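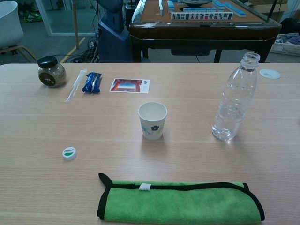

Figure 4. Test table with the folded towel, paper cup and open water bottle. Mahjong table behind.

4. Comparing grippers on the mixed-object table

This section covers side-by-side trials of the Bravbridge two-finger gripper and the Sostarska soft gripper on the same arm. Finish Section 3 (mounting and wrist calibration) first. If you skipped the calibration because the controller said it was already done, go back and do it. The controller says that after every restart, whether or not the saved values match the gripper you have on.

The data sheets for both grippers claim they handle "everyday objects." Treat that as a sales line until you have your own numbers.

4.1 Setting the table

1. Put the towel nearest the operator, folded into a long roll and laid sideways.
2. Stand the paper cup in the middle of the table, open end up.
3. Stand the water bottle to the right of the cup with the cap off. Fill it to no more than half.
4. Lay the flat items down: the small round white cap on the left, the white disc past the bottle on the right.
5. Place the jar, the wrapped straw, the snack packet and the photo card along the far edge.
6. Save a picture from the chest camera before each round and compare it with Figure 4. Matching by eye is good enough. We tried taping outlines on the tabletop and the wrist camera kept picking the tape as an object.

CAUTION: An open bottle and a powered wrist do not belong together until you have run the dry pass in 4.2. Keep the controller box off this table.

4.2 Running the trial

1. Set the speed limit to 60 percent. The Kao controller goes back to 80 when you swap tool profiles, so check it after the swap as well.
2. Do one dry pass over every object with the gripper open and no contact.
3. Start with the towel. Grip at the middle of the roll, lift, hold, and set it down.
4. Move on to the cup, then the bottle, then the flat items. Leave the far row for last.
5. Write down each attempt as held, slipped or missed. Do not use "partial." Two people will never agree on what it means.
6. Swap grippers, reset the table and repeat.

Note: The force readout on the Bravbridge is an estimate from motor current. Do not quote it in a report as a measured value.

Note: A soft gripper that holds the cup has not passed the cup test if the rim is bent afterward. Check the rim by hand.

4.3 Reading the results

The Praswood logging tool gives each gripper a single score. Ignore it. It weighs the towel the same as the photo card, and a gripper that cannot pick up anything flat can still come out looking fine. Export the raw attempts and sort them by object.

If the wrist camera reports the clear bottle in a different spot on each look, set the exposure to 900 and try again. This helps sometimes. Chi-keung Tang has a longer list of camera settings, last updated in November, and most of them still apply to the current firmware.

Go to Section 5 for cable routing.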